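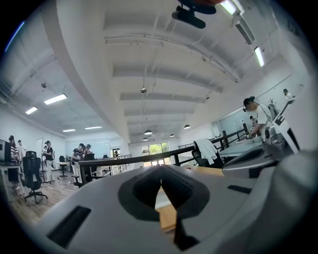

Who pays when a district council takes over water supply from the national ministry? The ministry pays for the first year, and after that the councils draw on a shared fund that has yet to be set up in law.

The answer comes from a municipal finance adviser to the councils of Stunisia, interviewed on 09/02/2024 in Madville and quoted on condition of anonymity. Of the country's 70 councils, 30 have signed the transfer agreement. The rest are waiting for the fund's rules, due in April.

"The agreement moves the staff and the pipes," the adviser said. "It doesn't move the debt. Each council wants that in writing before it signs."

Dobre signed early and took on 357 kilometres of mains. Its neighbour, Nodard, has declined twice.
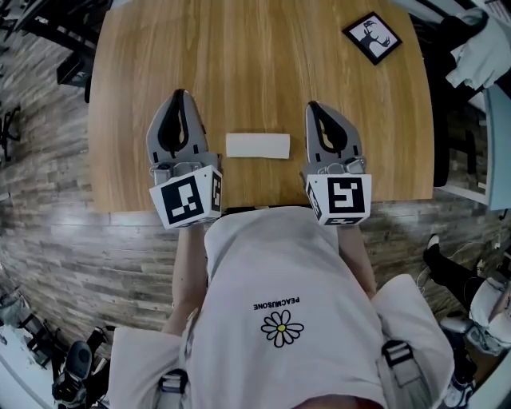 "Nodard has the older network and fewer ratepayers," the adviser said. "Under the draft formula it gets the same base grant as Dobre - that's the dispute. Change the formula to count pipe length and Nodard signs."

Metering is the other open item. Dobre has ordered 400 meters for its commercial customers, while household billing stays at a flat rate. The adviser expects the flat rate to remain until the councils agree on a common tariff, and said no date has been set for those talks.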